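Mantel Prolladetti azul claro, dos meses de uso

Compré este mantel en febrero, en la tienda Yáñez, para sustituir a uno de hule que se había pegado a la mesa en dos sitios. Me costó 34 euros. Había otro de Trikska más barato, pero era brillante y resbalaba solo con pasarle la mano. Lo he usado a diario desde entonces, así que ya puedo decir algo más que lo que pone la etiqueta.

Tejido y acabado

Pesa más de lo que esperaba por la foto de la tienda. El fondo es azul claro y lleva unas líneas azul marino cosidas que lo cruzan a lo ancho, y otras amarillas, finas y discontinuas, en el otro sentido. Pensé que las costuras se notarían al escribir encima y se notan un poco, sobre todo con bolígrafo y una hoja sola. Con un cuaderno debajo no hay problema. Los vasos de base estrecha se apoyan bien aunque caigan sobre una línea.

El dobladillo viene doble en los cuatro lados. En una esquina traía un hilo suelto, que corté, y no ha ido a más.

Lavado

La etiqueta dice 40 grados y poco centrifugado. Lo he lavado 9 veces. En el primer lavado encogió un centímetro por el lado largo y ya no ha vuelto a encoger. El azul del fondo aguanta. El amarillo ha perdido algo, solo se ve si se compara con las servilletas del mismo juego, que casi no uso.

Manchas que he tenido hasta ahora:

Café con leche: salió en frío con jabón de pastilla.
Aceite: salió al segundo lavado. En el primero quedó cerco.
Tomate: salió frotando enseguida. La vez que lo dejé hasta la noche quedó una sombra que todavía se ve con luz de ventana.
Cera de vela: no ha salido del todo.

No tiene tratamiento antimanchas y tampoco lo anuncian. Quien tenga niños pequeños estará mejor con uno resinado.

Planchado

Es lo peor. Se arruga al secar y las costuras fruncen un poco la tela de alrededor. Hay que plancharlo por el revés, todavía húmedo, y tardo 10 minutos. Mi cuñado, Adalberto Batista, tiene el mismo en otro color y lo cuelga muy estirado sin plancharlo. Le queda aceptable para diario, con marcas de pinza en el borde.

En la mesa

La caída es buena y no se mueve al arrastrar una fuente. Le puse debajo un protector Surnix de los blancos y mejoró bastante, porque amortigua los golpes. Sin protector se oye cada plato.

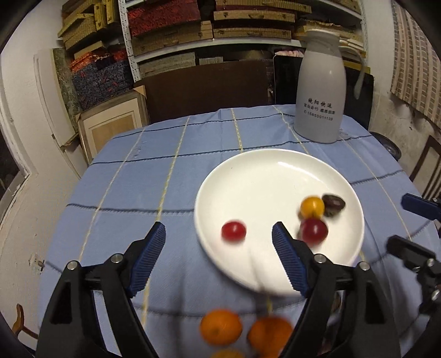 El color combina bien con vajilla blanca, que es la que tengo. La fruta también destaca mucho sobre este azul: las naranjas puestas directamente encima de la tela se ven más vivas que en un frutero, y un plato blanco grande con cuatro piezas pequeñas, rojas, amarillas y oscuras, ya basta para que la mesa parezca puesta. Las arrugas pequeñas de hacia el borde de atrás no consigo quitarlas ni con vapor. Con platos de color o decorados me gusta menos, las líneas compiten con el dibujo.

Medidas

Lo venden en dos tamaños. El mío es el grande, para 6 personas, y en mi mesa cuelga lo justo por los lados. Conviene contar con el centímetro que encoge antes de elegir. Las servilletas van aparte y me parecen caras para lo finas que son.

Valoración

Lo volvería a comprar por ese precio. Le pongo un 7 sobre 10. Pierde puntos por el planchado y por la mancha de cera, que quizá sea culpa mía por echarle agua caliente.

Actualizado el dom 19 de abril: se ha soltado una puntada de una de las líneas amarillas, cerca de una esquina. La he rematado a mano por el revés.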